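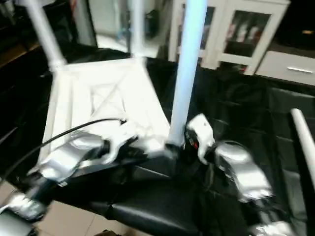
Drucken | Per E-Mail versenden

Steckgestell aus Rohren, Notizen zum Aufbau
15. August 2022

Das Gestell von Girkus besteht aus einem quadratischen weißen Grundrahmen mit diagonaler Verstrebung und Rohren, die senkrecht in die Ecken gesteckt werden. Die meisten Rohre sind weiß, eines ist hellblau und dicker als die übrigen. Die Anleitung nennt eine Traglast von 40 kg, macht aber keine Angabe zur Einstecktiefe.

Ich beginne grundsätzlich mit dem Rahmen. Er liegt auf einer schwarzen, gepolsterten Unterlage, das schont die Kanten. Nachteil: Polster gibt nach. Ob die Rohre im Lot stehen, lässt sich darauf nur grob beurteilen - die endgültige Kontrolle erfolgt auf hartem Boden.

Gemessen habe ich am Rahmen eine Kantenlänge von 368 mm, an den Rohren über 1440 mm. Bei diesem Verhältnis wirkt sich jeder Fehler in der Steckverbindung am oberen Ende deutlich aus. Ein Spiel von 2 mm am Fuß ist bereits zu viel. 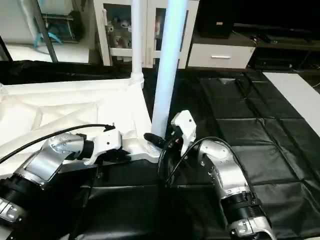 Das dicke Rohr setze ich vor der oberen Verbindung ein und drehe es bis zum Anschlag. Werkzeug ist dafür nicht vorgesehen. Sitzt es stramm, hilft etwas Silikonspray von Ovell, sparsam aufgetragen. Fett ist ungeeignet, es zieht Staub an.

Offen ist noch die Frage der Abdeckung. Die Platte von Cuadros passt laut Datenblatt, geprüft habe ich das bisher nicht.

Drucken | Per E-Mail versenden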